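Bottled tea next to the plants: does anyone have a system?

Forum > Home and Kitchen > Small Spaces

tabletop_rena
Posts: 300

I have a small table by the window that does three jobs. It's where I eat, it's where I work, and it's where the plants get their light. The result is that drinks and plants are always within a few inches of each other. Last month I knocked a full mug into a pothos and had potting soil in my keyboard for a week.

I've been thinking of banning open cups from the table and going to capped bottles only. My partner says that's silly and I should just move the plants. There's no other window that gets decent light. How do other people with one table handle this?

The table is a Lundow, the narrow one, so there isn't a lot of room to play with.

dmoffat
Posts: 3,953

Move the plants. A hanging shelf is cheap and takes an hour to put up. You don't want pots on a table you eat from anyway. Water gets under the pot, the finish lifts, and you have a ring for good.

tabletop_rena
Posts: 300

Renting. I can't drill into that wall, I asked.

kettle_on_9
Posts: 671

Capped bottles for anything cold, cups for anything hot. I don't see how you'd get around the cup unless you buy one of those insulated things with a lid, and I never liked drinking coffee out of them. I keep my cup on the right because I'm right-handed and the plants on the left. I haven't had a spill in a long time.

dmoffat
Posts: 3,953

You can get a tension pole that goes floor to ceiling. No drilling. Flarkach makes one with three trays.

lowlight_lou

I had the Flarkach pole. It slid. My ceiling has a slight slope to it, so maybe that was the problem, but I came home to a spider plant on the floor. I wouldn't put one over a table with a laptop on it.

dmoffat
Posts: 3,953

A sloped ceiling will do that. It says in the instructions that it needs a level surface at both ends.

lowlight_lou

It does say that. I'm only telling her what happened.

Welington Aguiar

I have the same arrangement, one table, and I gave up on separating things. What helped was a heavier pot. A light plastic nursery pot goes over if you brush it with your sleeve. A round glazed one stays put. Pick a plant that sits low with a lot of small leaves and it won't catch on your arm as much as something tall.

For drinks I buy green tea in the clear bottles by the case from the Chinese grocery next to the Enriquez hardware store. The screw cap is good and I can put it back on after every sip. I still use a cup in the morning. My table gets used like this most days and the wood has held up fine.
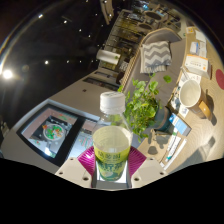 I wipe the table at lunch and again when I close up for the night. If I water, I take the pot to the sink, let it drain for half an hour, and put it back after. I don't water on the table at all. Most of the marks people blame on cups come from that.

kettle_on_9
Posts: 671

Agree on the sink. I disagree about plants that trail, though. Anything that hangs down to the table ends up in the food sooner or later. I trim mine back.

Welington Aguiar

I trim when it gets in the way. I don't mind a little hanging over.

dmoffat
Posts: 3,953

What do you have on the wood? Oil or varnish?

Welington Aguiar

Mastier hard wax, two coats. I redo the side by the window every January.

tabletop_rena
Posts: 300

OK, I think I'm going to try the heavy pot and watering in the sink before I buy anything else. I'll do bottles during work hours and keep the mug for breakfast. Does a cork mat under the pot help, or does it hold the damp in?

lowlight_lou

Holds it in, in my experience. I use a saucer with little feet.

kettle_on_9
Posts: 671

Cork has been fine for me, but I lift it every few days to let it dry out. If you know you'll forget, get the saucer.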